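6. 고장 조치: 파지 신호 불일치(오류 코드 3141)

6.1 적용 범위
본 절은 Gurard 핸드헬드 그리퍼를 Carkia 제어기에 연결하여 침구류 등 연성 대상물을 취급할 때 발생하는 오류 3141에 적용한다. 고정형 암에 장착된 그리퍼는 별도 설치 설명서를 따른다.

6.2 증상
오류 3141은 핑거 개도 신호와 트리거 신호가 3000 ms 이상 일치하지 않을 때 출력된다. 대표적인 증상은 다음과 같다.
- 트리거를 놓았으나 핑거가 닫힘 위치에 머문다.
- 핑거가 완전히 열린 상태인데 화면에는 "파지 중"으로 표시된다.
- 한쪽 핑거만 늦게 복귀한다.

주의: 오류 표시 중에는 화면의 개도 값을 신뢰하지 말 것. 표시가 "열림"이어도 링크에 복원력이 남아 있을 수 있다.

경고: 전원이 인가된 상태에서 링크의 개구부나 피벗 핀 주변에 손을 넣지 말 것. Trondville 시험실에서는 재시작 직후 핑거가 예고 없이 닫혀 작업자의 손톱이 눌린 사고가 보고되었다. 당시 작업자는 비상 정지를 누르지 않고 트리거 커넥터만 분리한 상태였다.

6.3 조치 순서
1. 대상물이 물려 있으면 먼저 작업면에 내려놓는다. 매단 채로 전원을 차단하지 않는다.
2. 비상 정지를 누르고 상태등이 꺼졌는지 확인한다.
3. 제어기 뒷면의 전원 커넥터를 분리하고 2분간 대기한다.
4. 좌우 링크의 피벗 핀 둘레를 점검한다. 실, 보풀, 술 장식의 가닥이 감겨 있으면 플라스틱 핀셋으로 제거한다. 칼이나 금속 공구는 사용하지 않는다.
5. 핑거를 손으로 천천히 벌렸다 오므리기를 3회 반복한다. 걸림이 느껴지면 작업을 중단하고 6.5항으로 이동한다.
6. 패드 표면을 마른 천으로 닦는다. 알코올은 접착층을 약화시키므로 금지한다.
7. 커넥터를 다시 연결하고 비상 정지를 해제한다. 이때 핑거 사이에 손이나 물체를 두지 않는다.
8. Carkia 메뉴에서 [영점 재설정]을 실행한다. 완료음이 울릴 때까지 트리거를 당기지 않는다.

참고: 8단계를 대상물에 패드가 닿은 상태로 실행하면 눌린 위치가 영점으로 저장된다. 이 경우 오류는 사라지지만 이후 파지력이 부족해지고, 두꺼운 직물을 들 때 미끄러짐이 발생한다. 재발 문의의 상당수가 여기에 해당한다.

6.4 오류 이력 저장
재설정 전의 이력은 영점 재설정과 함께 삭제된다. 보관이 필요하면 3단계 이전에 [이력 내보내기]를 실행한다. 파일에는 펌웨어 버전, 발생 시각, 직전의 개도 값이 포함된다.

6.5 수리 의뢰 기준
다음 중 하나라도 해당하면 현장 조치를 중단하고 Griffiths 서비스 창구에 의뢰한다.
- 영점 재설정 후 동일 오류가 2회 이상 발생한 경우
- 피벗 핀이 돌출되었거나 링크에 균열이 있는 경우
- 패드가 들뜨거나 찢어진 경우
의뢰서의 담당자란에는 Cledwyn Jarman을 기재하고, 6.4항의 이력 파일을 첨부한다. 임의로 링크를 분해한 제품은 보증에서 제외된다.

6.6 재설정 전 핑거 위치 확인
영점 재설정은 핑거가 완전히 열리고 양쪽 패드가 어떤 물체에도 접촉하지 않은 상태에서만 유효하다. 화면 값에 의존하지 말고 눈으로 직접 확인한다. 접힌 누비이불 앞에서 좌우의 파란색 패드가 넓게 벌어져 있고, 그 사이로 침대보의 마름모 격자무늬가 보이며, 두 패드 모두 이불에 닿지 않은 위치가 이에 해당한다. 침대보에 도톰한 매듭 장식이나 술이 있으면 패드와 링크가 이에 걸리지 않도록 그리퍼를 작업면에서 충분히 띄운다. 위치가 확인되면 그리퍼를 움직이지 않고 6.3항 8단계를 실행한다.
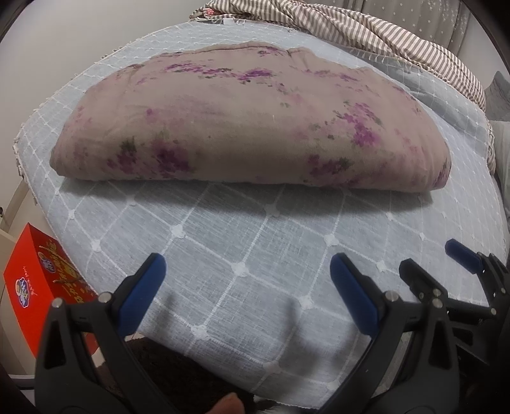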